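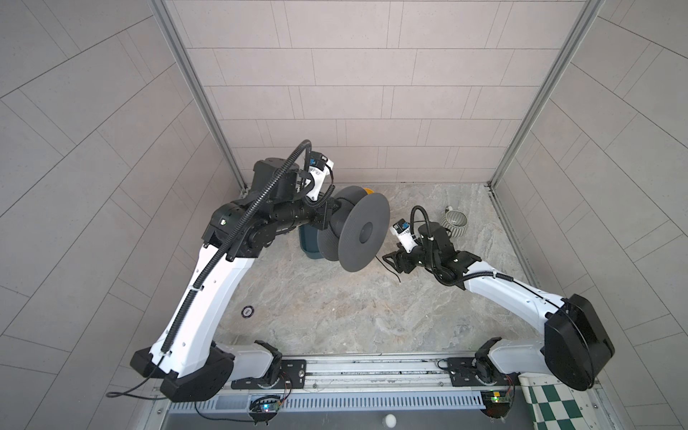
¿Sirve un carrete de filamento para guardar cable eléctrico? Para cable fino y flexible es suficiente; con mangueras gruesas el núcleo se queda pequeño.

El Nallero es de plástico gris oscuro, con perforación densa y núcleo cilíndrico. En báscula da 86 g. El núcleo mide 55 mm de diámetro, y el cable negro que uso con él conserva algo de curvatura al desenrollarlo. No trae ranura de anclaje, de modo que la primera vuelta hay que sujetarla
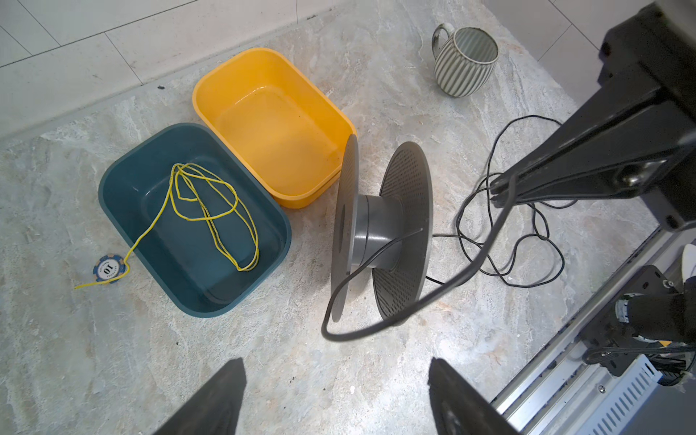
con una brida o pasando la punta por uno de los orificios, si el diámetro lo permite. Apoyado de canto rueda con facilidad en suelo liso. Tumbado es estable, pero entonces el cable sale en espiral y forma cocas.
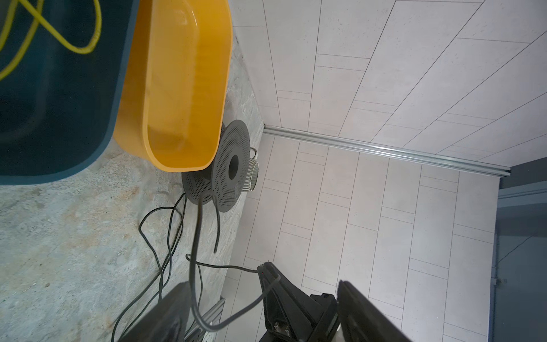
Según Dirk Van Hecke, el defecto está en el borde: después de dos meses de uso, el suyo marcaba la cubierta del cable, y lo resolvió con una lija fina.

En mi unidad no he apreciado rebaba. Queda pendiente la prueba con cable más rígido. 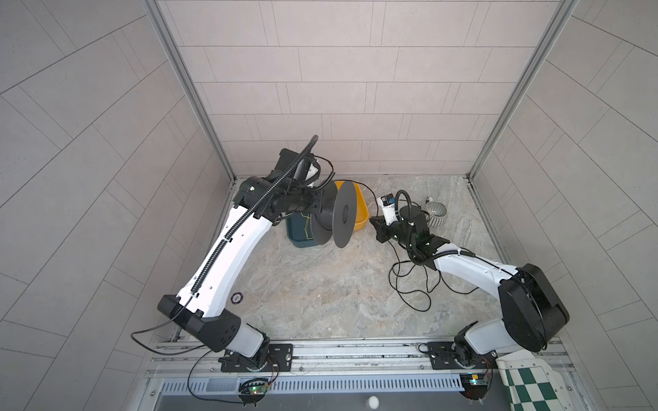 ### Accesorios: cubetas

La verde azulada es honda y admite cordón suelto. La amarilla tiene poco fondo y reservo su uso para piezas pequeñas. Ambas tienen las esquinas redondeadas y se limpian con un paño.

**Valoración:** carrete, correcto; cubetas, recomendables.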